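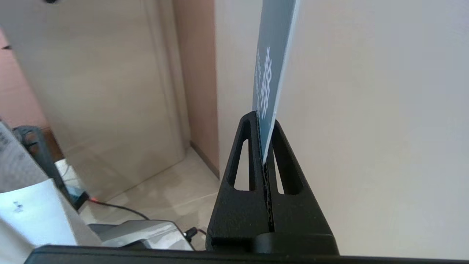
Slate-blue card with white lattice print, pale border on the right edge.

Card Stock and Sorting Project: Progress Report to Horketti
2025-02-13
By I-hsuan Sin, Zindbridge

Work this period covered the trial print of the member cards, the edge finish, and the sorting of the old stock in the Drirkton rooms. Spending is within the approved amount and no change to the end date is requested.

Cards

The trial print used the grey-blue ground with the knot pattern and the small line of text in white. The pattern is made up of small diamonds and squares, stacked. At card size the squares hold their corners well. The small text beside the pattern is the weak point – under office light three of our readers had to tilt the card to make it out. Peng has been asked to quote for a heavier weight of type. The pattern itself will stay as it is.

The light border was kept after a comparison with a fully blue version. With the border, one card can be picked out of a stack by its edge. Without it, the stack reads as a single dark block and staff tended to lift two cards at once.

Old stock

The old stock came to 2423 cards in mixed boxes. Of these, 1546 have been checked against the register and filed by issue year. A further 268 are too worn to keep and have been listed for disposal. The remainder will be checked in the order the boxes are stacked, as no box is marked with a year.

The register has two entries for some names, most of them from the period when cards were issued at both desks. Yung-ching Wei is merging these by hand. It is slow work and was not allowed for in the first plan, but it does not hold up the print order.

Room

The Drirkton back room has been cleared and the floor swept. Shelving is in place along the long wall. The door still sticks and the building office has been told twice.

Open items

Peng quote for the heavier text: due before the end of February.
Disposal list: with Horketti for sign-off. We cannot release the worn cards until it is returned.
Card sleeves: 5 samples received, none tested yet.

Next period

Finish the register check, settle the text weight, and place the full print order.

Last updated: February, after review by Yung-ching Wei

Related items
Member Card Design Notes
Drirkton Rooms: Shelving Plan
Register Clean-up: Rules for Double Entries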